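Leave the Light Switches Alone
Dec 14, 2018

I love home automation. I want that on the record before anyone in the Sostis owners' group writes to me again. I have lived with it since we redid the house, and I still get a small thrill when the hall lights come up as I walk in with both arms full of groceries. But I've come around to one firm opinion, and I'll argue it with anybody: every automated house should keep its plain old wall switches, right where your hand expects them.

My neighbor Nermina Janevski took hers out. All of them! The installer talked her into smooth walls and one Mostovia touch panel per floor, and it looked wonderful for a week. Then her father came to stay in August and couldn't turn on the bathroom light without calling downstairs. 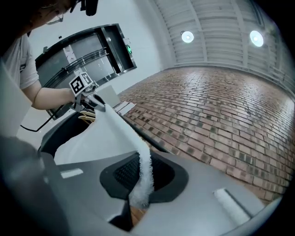
Her father is a retired machinist and perfectly sharp. He just wanted a switch. When she asked to have them put back, the quote came to $1,854, and that didn't include patching or paint.

What gets me is how easy it is to have both. My own system, a Nito hub that cost me $269, works happily behind ordinary switches. The shades drop when the sun swings around to the west windows, the thermostat eases off at bedtime, the porch light knows when it's dusk — and a guest who has never heard of any of it can still flip a switch and get light. I think that's marvelous. It's the best argument for this stuff I know. 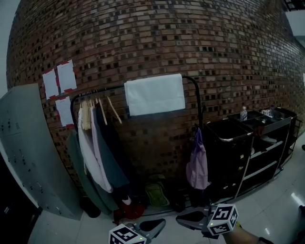

White sheet over the garment rack, hangers at the left, brick wall behind.

Przemysław Brzozowska, who wired our place, grumbles that customers always ask him for fewer things on the wall. I understand the wish. Bare walls are lovely. But a switch is tiny, and you can find it half asleep at 3 in the morning with your eyes shut, while a phone has to be charged, unlocked and in the same room as you.

So go ahead and automate! Do the blinds, do the music, do the garage. Let the house learn your habits if you like. Then walk through it with the lights off and reach for the wall in each room, and if your hand finds only paint, call your electrician before the holidays.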